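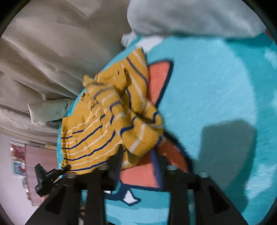
Última modificación de esta página: noviembre, lunes, 16:40

Arnanach Bretix 300 – detergente líquido para lana y punto delicado

Ref. 1836. Envase de 5 litros con tapón dosificador.

Bretix 300 es un detergente líquido concentrado de pH neutro, formulado para el lavado a mano y a máquina de prendas de punto de lana, mezclas de lana y fibras acrílicas. No contiene proteasas, blanqueantes ópticos ni agentes oxidantes. Apto para colores sólidos y para tejidos de rayas o jacquard, con las precauciones indicadas en el apartado de colores contrastados.

Composición
Tensioactivos no iónicos (entre 5 y 15 %), tensioactivos aniónicos (menos del 5 %), inhibidor de transferencia de color, regulador de pH, perfume y conservante. Líquido translúcido, ligeramente viscoso. Soluble en agua fría.

Dosificación
Lavado a mano: 10 ml por cada 5 litros de agua.
Lavado a máquina, carga de 2 kg, agua blanda o media: 40 ml.
Lavado a máquina, carga de 2 kg, agua dura: 55 ml.
Pretratamiento de cuellos y puños: aplicar diluido a partes iguales en agua, esperar diez minutos y lavar. No dejar secar el producto sobre la fibra.

Temperatura y programa
Temperatura máxima recomendada: 30 °C. Utilizar el programa de lana o delicados con centrifugado no superior a 600 rpm. El agua de aclarado debe estar a la misma temperatura que la de lavado; los cambios bruscos favorecen el afieltrado. Llenar el tambor hasta la mitad como máximo. En lavado a mano, sumergir la prenda, presionar sin frotar y no superar los cinco minutos de inmersión.

Colores contrastados
Las prendas que combinan tonos oscuros y claros (marino y crudo, granate y blanco) deben probarse antes en una costura interior: humedecer con producto diluido, presionar con un paño blanco durante un minuto y comprobar si hay traspaso. Si lo hay, lavar en frío, por separado y sin remojo. El inhibidor reduce la redeposición del tinte en el baño, pero no fija tintes inestables.

Secado
Retirar el exceso de agua enrollando la prenda en una toalla. Secar en horizontal, a la sombra y con la forma recompuesta – las prendas colgadas en mojado se alargan por los hombros. No usar secadora salvo indicación expresa de la etiqueta.

Limitaciones de uso
No emplear en cuero, ante ni prendas con relleno de pluma. No mezclar con lejía. En seda, consultar la ficha técnica de Bretix Seda. El suavizante no es necesario y puede favorecer la formación de bolitas en hilados poco torcidos.

Almacenamiento
Conservar entre 5 y 30 °C en el envase original. Si el líquido se enturbia por frío, dejarlo a temperatura ambiente y agitar antes de usar. Una vez abierto, consumir en 18 meses.

Suministro
Unidad de venta: un envase. Caja completa: cuatro envases. Distribución desde el almacén de Provcombe. Pedido mínimo para tarifa profesional: una caja. La ficha de datos de seguridad se envía por correo electrónico previa solicitud. Consultas técnicas: Olaia Soler, departamento de producto.

Compartido 5 veces

Productos relacionados
Bretix Seda, 1 litro
Bretix Color, 5 litros
Red plana de secado Kowalczyk
Peine quitabolitas Kowalczyk para punto grueso
Bolsa de malla para lavado, tamaño mediano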